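Praktikum Robotik und Handhabungstechnik
Begleitblatt zu Einheit 4: Vergleich handgeführter Greifer

Verantwortlich: Jamila Talukder, Wenjie Meng

1. Gegenstand der Einheit

Die Einheit behandelt die Erprobung handgeführter Parallelgreifer an weichen, formlabilen Objekten. Verglichen werden zwei Fingerbeläge: der glatte Flachbelag aus Einheit 3 und der V-förmige Gummibelag mit gerippter Innenseite. Die Griffe werden beidhändig ausgeführt. Die Teilnehmenden lesen vorab das Kapitel zur Reibschlussgreifung im Skript.

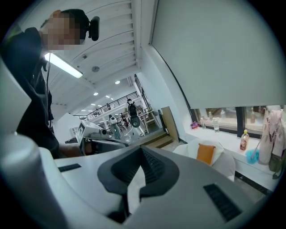 Bewertet wird jeder Griff nach drei Merkmalen: Schlupf beim Anheben, Verformung des Objekts und Wiederholbarkeit der Greifposition. Die Einträge erfolgen unmittelbar nach dem jeweiligen Durchgang in das Protokollblatt B. Nachträgliche Korrekturen sind mit Kürzel zu versehen.

2. Datengrundlage

Der Datensatz Clornar umfasst 3339 Griffe, davon 562 an Kissen und Plüschobjekten. Für die Auswertung in dieser Einheit sind 505 dieser 562 Griffe freigegeben; die übrigen bleiben der Prüfungsleistung vorbehalten. Jede Gruppe erhält einen Teilsatz von 144 Griffen.

Die Lage der Greifer im Raum wird über Markerwürfel bestimmt. Bei beidhändigen Griffen ist darauf zu achten, dass die Würfel einander aus Sicht der Kopfkamera nicht verdecken. Durchgänge, in denen ein Würfel länger verdeckt ist, werden im Protokoll mit »V« gekennzeichnet und getrennt ausgewertet.

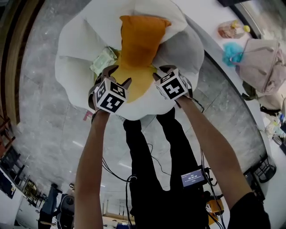

Letzte Änderung dieser Seite: April, 14:20 Uhr (W. Meng)

3. Durchführung

Vor Beginn sind die Uhren aller Aufzeichnungsgeräte abzugleichen. Der Greifer wird senkrecht zur Naht angesetzt und langsam geschlossen. Die erste Hand fixiert das Objekt, die zweite führt den eigentlichen Griff aus; nach der Hälfte der Durchgänge wird gewechselt. Kabel sind so zu führen, dass sie die Bewegung der Unterarme nicht behindern. Beim Wechsel des Belags ist die Nullstellung der Finger neu einzulesen.
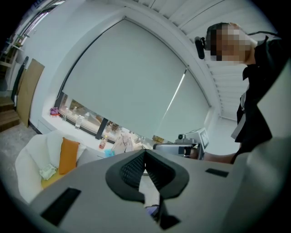

Renji Chiba merkt hierzu an, der gerippte Belag schneide bei dickem Plüsch zwar im Schlupf besser ab, erschwere aber das Lösen; er empfehle deshalb, die Öffnungszeit als viertes Merkmal aufzunehmen. Der Vorschlag wird ab der kommenden Einheit umgesetzt. Gruppen, die die Öffnungszeit bereits jetzt erfassen, tragen sie in die Spalte »Bemerkungen« ein.

4. Abgabe

Das Protokoll ist je Gruppe als eine Datei einzureichen. Rückfragen zur Auswertung beantwortet Kazue Ebihara in der Sprechstunde, Raumanfragen sind an das Sekretariat zu richten.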